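Zakwood Posts
June, 11:40 pm
by the Zakwood account

ok so Zullosel just posted that the baby is here. a girl. thread bc I have been waiting on this for WEEKS

first thing. no hospital photo, no tiny hand holding a finger. one line of text and a yellow heart. 2,000 comments before I even got my glasses on

for anyone catching up: Zullosel is the duo that did the Tonach soundtrack. married, two albums, never talk about home stuff. the singer announced the pregnancy on stage in the last song of the spring tour and then just. walked off

I was there!! row way at the back, 80 bucks, could not hear a word of it. found out in the parking lot from a stranger's phone

name not out yet. everyone saying it's the title of track four. I don't buy it, track four is about a dog

they told the Diekmann podcast back in the winter they were doing up the nursery themselves and it was going badly. crib put together backward. twice

also from that episode: she wanted a home birth, he wanted to be 100 feet from a doctor at all times. no idea who won, the post doesnt say

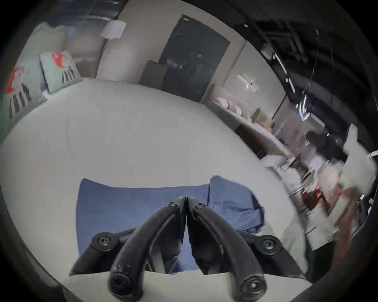
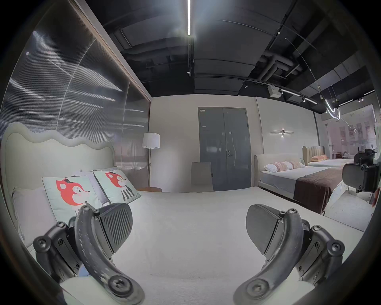 Blue cloth in the first one, cream headboard in the second.

anyway. the fall dates. 200 people have asked me already and I don't know. the ticket page still has all of them up as of tonite

my guess is they push the first few shows and keep the rest. pure guess, don't go canceling hotels on my account

Tonach people sent congrats too, so the movie feud is over I guess?? or they have a good publicist

will add the name here when it drops. going to bed. yellow heart

COMMENTS

marlowtapes: track four is NOT about a dog

softstatic: it is 100% about a dog, she said so at the Diekmann taping

hallwaylamp: so happy for them. please let them have the fall off

row_z_again: I was in that parking lot too lol

We use cookies to remember your settings and show you posts you may like. Accept all | Manage choices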